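Interior Finishes II
Unit 7: Internal corners, trims and the wall-floor junction
Course notes, Pisberg campus

Scope

These notes cover the treatment of internal corners and floor junctions in small enclosed rooms with sheet or panel linings. External corners are dealt with in the next unit. Wet area detailing is mentioned only where it changes the choice of trim.

Terms

Internal corner: the line where two wall faces meet at an angle of less than 180 degrees on the room side.
Corner profile: a preformed strip fixed over, behind or between the lining edges at a corner.
Skirting: a strip fixed at the base of a wall to cover the joint with the floor.
Movement gap: a space left between fixed elements so that one can expand without loading the other.
Return: the short length of trim that turns a corner or closes an end.

Why corners open up

Two walls meeting at a corner seldom move together. One may be fixed to a framed partition and the other to masonry. Linings also respond to humidity at different rates depending on their core and on whether the back face is sealed. A filled joint with no profile will usually show a hairline crack along the corner within the first heating season. The crack is cosmetic in a dry room but lets dirt collect and is difficult to colour match on a patterned finish.

Linings should be left in the room to acclimatise for 48 hours before cutting. Boards stacked flat on bearers settle more evenly than boards leaned against a wall.

Profile types

Cover profiles sit over the finished faces and are fixed last. They tolerate a poor cut and can be replaced without disturbing the lining. Capture profiles are fixed first and receive the lining edge in a channel. They give a cleaner line but commit the installer to accurate lengths, and a damaged panel has to be slid out or cut out.

In the workshop we use the Renelach cover section and the Hurska capture section. Both are cut with a fine-toothed blade and deburred before fitting. Do not cut either with the protective film removed.

Sequence at the floor

1. Check the floor for level along each wall and mark the high point.
2. Scribe the lining to the floor, leaving the movement gap given on the drawing.
3. Fix the lining and let the adhesive cure.
4. Fit the corner profile, full height, cut square at the foot.
5. Butt the skirting to the profile. Do not run skirting behind a cover profile.
6. Seal the floor line only where the specification calls for it.

Metal trims reflect light and make a wavering line easy to see. On strongly patterned linings the eye goes to the trim first, so set-out matters more than it would on a plain painted wall.
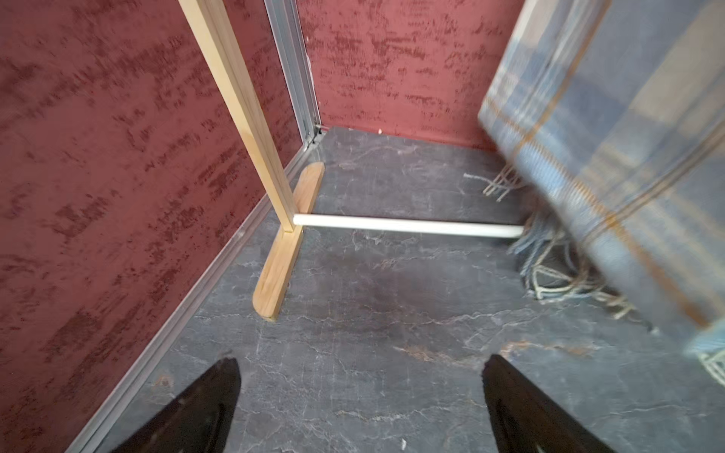 Francine Paquette disputes step 5. Her view is that skirting should be fixed before the corner profile wherever the floor is out of level, with the profile then scribed down to meet it, as a short fall in the floor is easier to lose at the foot of one vertical piece than along a whole wall. Either order is accepted in assessment if it is stated on the method sheet.

Common faults

Profile stopped short of the floor, leaving an open foot.
Fixings overdriven, dimpling the metal.
Skirting mitred into a corner that is not square.
Movement gap packed solid with sealant.

Reading before the practical: El Khatib, chapter 9. Method sheets go to Ho-yin Kan by the end of November.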